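Give Natley its bus lane, and then leave it alone

I ride the 11 bus most mornings, and I have a lot of time to think on it, mainly at the light where Quintero Street meets Harneter Avenue. We sit there behind a line of cars, most with one person inside, and forty people on the bus look at their phones and sigh. On a good day it takes two lights to get through. In February, when the sleet came, I gave up and walked the last bit (and beat the bus, with groceries!).

So yes, I'm in favor of the bus lane. I'd paint it myself if the city gave me a roller.

The plan on the table takes one lane of Harneter from 7 to 9 in the morning and hands it back to everyone for the rest of the day. I get why. It's an easier sell. But a lane that changes its mind twice a day is a lane people park in, and then the bus has to swing out around a delivery van and we're right back where we started. Make it all day. Drivers learn a rule faster when it doesn't come with a timetable. 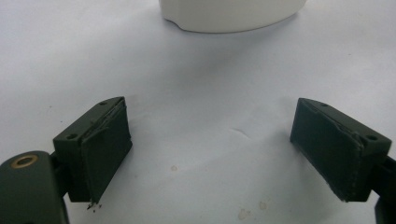 The big complaint is parking. The plan removes 545 spaces if you count the whole corridor out to Getgate, and I'm not going to pretend that's nothing. My neighbor Eusebio Alvarado has a bad hip and a pickup, and he parks on Harneter because our block is always full by dinner. He asked me over the fence where he's supposed to go, and I didn't have a great answer. I still think the city should have one for him, like a few reserved spots on the side streets, before the paint goes down.

What I don't buy is the idea that the shops will die. I shop there. I come by bus, I buy bread and lightbulbs and way too much cheese, and I carry it home. Go stand outside the bakery on a Saturday and watch how many people walk up to the door.

And please, fix the crossing at Quintero while the crews are out there. The walk signal is so short that I jog it, and I have decent knees. Kids heading to school bunch up on that little island in the middle with trucks going by on both sides. A longer signal costs next to nothing compared with repaving, and it would help everybody who gets off the bus, drivers' kids included.

The comment form is open until the end of the month. Mine is already in, and it's longer than this.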